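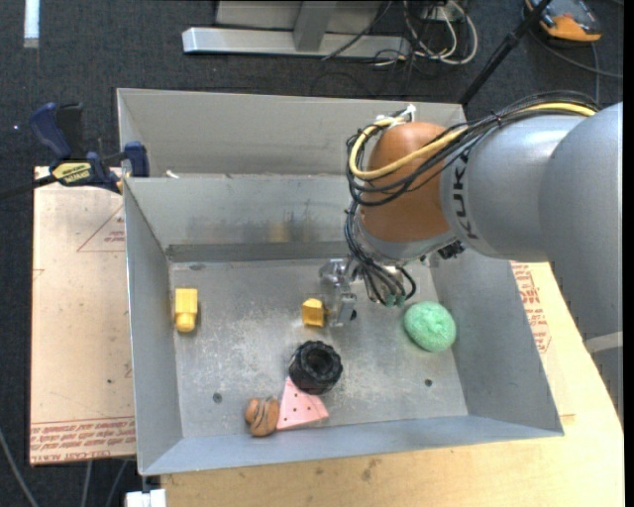 Our grasp learner, Sultik, finally has numbers I'm happy to write down! Over 241 tries at picking things out of the bin, the version that learns from its own misses needed 14 attempts to settle on a decent grip for a new object. The old one needed 16, so a small gain — but I'll take it.

Trinh Lý thinks the green sponge is flattering us (squashy things forgive a lot), and she may well be right.

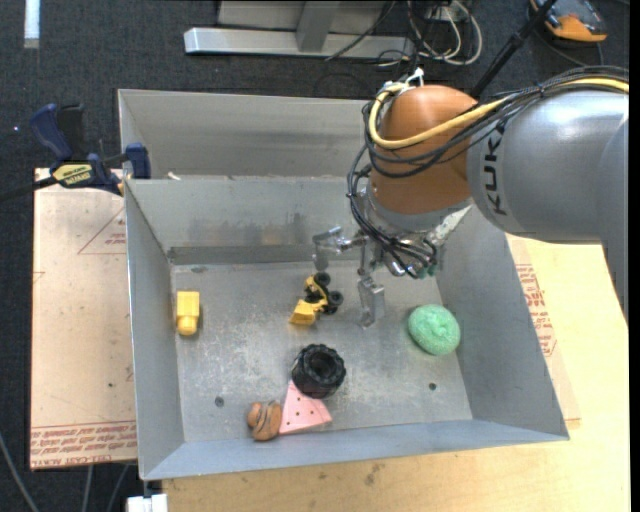

Does it need a 3D model of each object first? It works from camera views alone, and we never give it a model of anything.

Harder shapes next, probably in October.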